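Print this page | E-mail this page

June
By Aileen Tan

Chapter 9
Reading the Small Stuff: Labels, Packets and What They Owe You

I'll start with a confession. I taught food and consumer studies for years before I read the back of a cracker packet all the way through. I was stuck on a bus outside Skostach on a Wednesday, my phone was flat, and there it was in my lap. It took me nearly 30 minutes! I had to hold it up to the window for the last few lines, and I still couldn't work out who had made the thing.

So this chapter is about labels, and mostly about the side of the packet that gets turned to the shelf. The front is advertising, and we dealt with that in Chapter 8 (go back to the Velard muesli exercise if it's gone fuzzy). The back is where you find ingredients, weights, dates, storage advice and somebody to ring when the lid won't come off.

We'll begin with barcodes. My students always want them to say more than they do. A barcode is a number in stripes, and the shop's computer looks the number up. It won't tell you if the biscuits are any good, and it doesn't know what colour the box is. The first few digits point to the office that handed out the number, and people often mistake that for the country where the food was made.

After that we'll look at languages. My corner shop stocks snacks from all over, and I love poking through them, but an imported packet can be hard going if you have a nut allergy and can't read the print. We'll follow one small importer, Sequeira, as it plans stickers for 3000 jars of pickle, and argue over where the sticker should go.

Before you read on, grab a packet from your own cupboard. Find the date, the net weight and a contact number, and jot down how long each one took you.

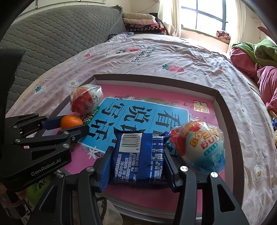
Figure 9.1 Back of a snack packet, with barcode and small print in Chinese.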